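Notebook, dish cell, Skorkstead workshop
December, started 8:40

Continuing from the last entry. The arm was again holding plates a little too far to one side, always the same side, so I took the morning to look at the gripper and not at the program. Houshang changed the program twice last month and each time it helped for one shift only.

First I removed both fingers and cleaned the seats. There was dry detergent under the left one, a thin layer, hard like chalk. I scraped it with the plastic blade (please do not use the steel one, the seat is already scratched from last time) and wiped with alcohol. Then I put the fingers back and tightened the screws by hand, closed the gripper on the gauge plate, and only then used the torque driver. If the screws are tightened with the gripper open, the fingers pull apart from each other by a hair and the whole problem comes back.

Cycle counter at start: 1,852. I did not reset it. Azadeh wants it to run until the next greasing, so write down the number and leave it alone.

Wrist camera: the bracket had some play. I fixed it with the Turneo washer, the thin one, and ran the Pakzad calibration again. First try failed in step 3, the board was too close. Second try passed. The image is still soft when the arm moves quickly, and I think the exposure time is too long for the light we have. I did not change it today. I would like to change one thing at a time, otherwise we will not know what we fixed.

Gripping force was set to the middle value before. I left it there for the white plates and made a second setting for the glazed blue ones, a bit lower, stored under the name PLILLORA_B. Houshang, please check that your script calls the right name, it is written with capital letters.

Camera views from the test run after the work, bins, white plate, blue dish: 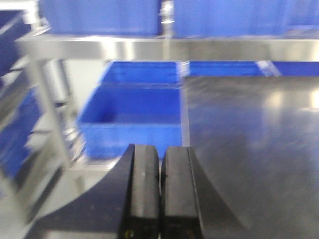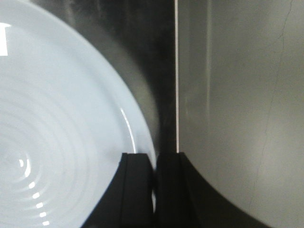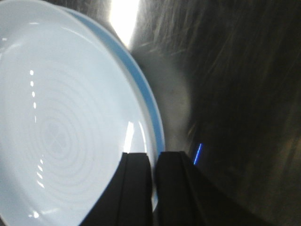
The approach speed near the rim is now reduced. I put the slow zone longer than I wanted, and the cycle will suffer for it. We can shorten it later when I trust the finger position again. The old value is in the comment line of the program, so it is easy to go back.

Reflections remain a question. On shiny glaze the edge finder sometimes takes a highlight for the rim, and then the correction goes in the wrong direction. Azadeh proposed to put a diffuser on the lamps. I proposed to ignore everything above a certain brightness, and we did not agree yet. Her way costs more but it is probably cleaner. I will borrow a sheet of diffuser film from the paint room and try it over one lamp before we buy anything.

Cable at the wrist: the outer jacket is rubbed at the second clamp. Not through, but I can feel it with the nail. I turned the clamp a little and put spiral wrap on it. Spare cable is ordered, part ends with 1,333. When it arrives, leave it in my drawer - the last one was put on the general shelf and I never found it.

Still open:
- exposure time, try half
- diffuser film on one lamp
- check finger screws again after one full shift
- Houshang: setting name in the script

Stopped at 15:20, cell handed over in automatic mode, door switch tested.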